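Stedilwood Word List

README

Stedilwood is a list of words that woodworkers use in everyday shop talk, with plain meanings, spelling variants and notes on where each word was heard. It started as a spreadsheet for a newsletter column and kept growing — I still get a little thrill when a new word for "scrap" comes in!

What's in it

The current release has 1,960 entries. Of those, 1,227 come with at least one sample sentence, written down the way the speaker said it. Another 96 are marked "disputed", meaning contributors gave meanings that can't both be right. Those are my favorites, and I'd start reading there. "Cathedral" for a pointed grain pattern is settled. "Ribbon" is a glorious mess.
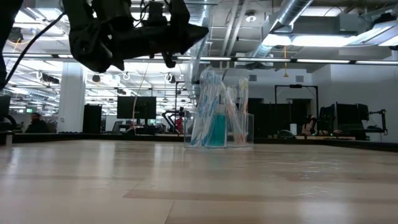

Gisela Heitmann wrote in to ask for the disputed words to be kept in the main file, because she looks things up alphabetically and would never think to open a second one. Done as of this release, and it's a much nicer read. The old split file is gone.

Fields

word: the headword, lowercase
variants: other spellings, separated by semicolons
meaning: one or two sentences, no jargon if we can help it
sample: a sentence in the speaker's own words, may be blank
heard_in: region or trade, as given by the contributor
status: settled, disputed or single (only one person has sent it in)

The files are plain text with tabs between fields. There are 2 of them, the list itself and a change log. Open them in anything you like.

How entries get in

Rochelle Costigan reads every submission and writes back if a meaning is unclear. We don't take words copied from printed dictionaries, which already do that job well. Slang is very welcome, and so are words your grandfather used for a tool that no longer has a name!
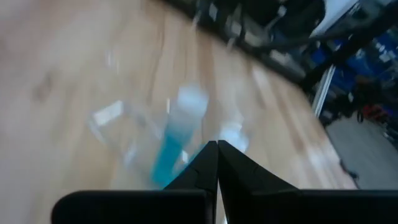 Wood grain on a tabletop, see "figure", "streak" and "knot".

Known gaps

Boatbuilding is thin. Turning is better than it was in January but still leans heavily on bowls. Veneer words are mostly from one contributor, so treat the regions there with care. Finnish loanwords were checked against the Kauppinen notes, though only up to the letter M.

Reuse

Free for any purpose. Please name Stedilwood and say which release you used. Corrections go to the same address as new words, and Rochelle clears the inbox every Thursday.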